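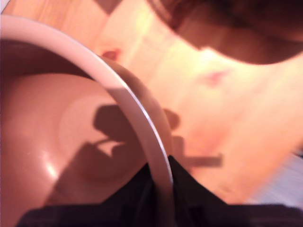

Wie weit darf der Greifpunkt am Rand danebenliegen, bevor die Policy die Schale verliert?
Bei den glatten Schalen rund 14 mm entlang des Randes, quer dazu deutlich weniger. Quer zählt vor allem, ob beide Finger den Rand zwischen sich haben, bevor geschlossen wird.

Suche Suchbegriff eingeben Los

22. Juli - Toma, Randgriff, Serie mit hartem Licht

Heute nur Schalen, keine Becher. Lampe links oben, Deckenlicht aus. Checkpoint vom Freitag, nichts nachtrainiert. Startposition des Arms pro Lauf aus der Jolten-Liste, Schale von Hand auf die Marken gestellt.

41 Läufe, davon 13 Fehlgriffe. Im diffusen Licht hatten wir bei gleicher Laufzahl 14. Der Unterschied gibt nichts her, ich hatte mit mehr Ausfällen gerechnet. Die Art der Fehler ist aber anders. Diffus: meistens zu früh geschlossen, Finger noch über dem Rand. Hart: der Arm fährt zu tief an und drückt die Schale weg, bevor der Greifer zugeht.

Vermutung: In der Handkamera liegt der Schatten des Greifers innen in der Schale, und kurz vor dem Kontakt laufen Schatten und Finger fast zusammen. Die Tiefenschätzung aus dem Einzelbild springt dort. Im Log sieht man den Sprung in etlichen Fehlgriffen, leider auch in ein paar guten Läufen. Als Beleg reicht das nicht.

Was am Bild brauchbar bleibt, ist die Lichtkante am Rand. Die Innenfläche ist glänzend und fast ohne Struktur, da findet der Merkmalsfilter so gut wie nichts. Maserung vom Tisch ist auf die kurze Distanz unscharf und hilft auch nicht.

Zellenano-Kalibrierung vor der Serie geprüft, nach der Serie vergessen. Morgen nachholen, sonst sind die Querabstände nichts wert.

Offen:
- gleiche Serie mit Lampe rechts
- Schattenaugmentierung im Training, erst mal nur auf dem Sukcombe-Datensatz
- Schließschwelle einzeln ändern, nicht wieder zusammen mit der Anfahrhöhe

Logs liegen unter toma/rand/hart, die ersten zwei Läufe haben falsche Zeitstempel.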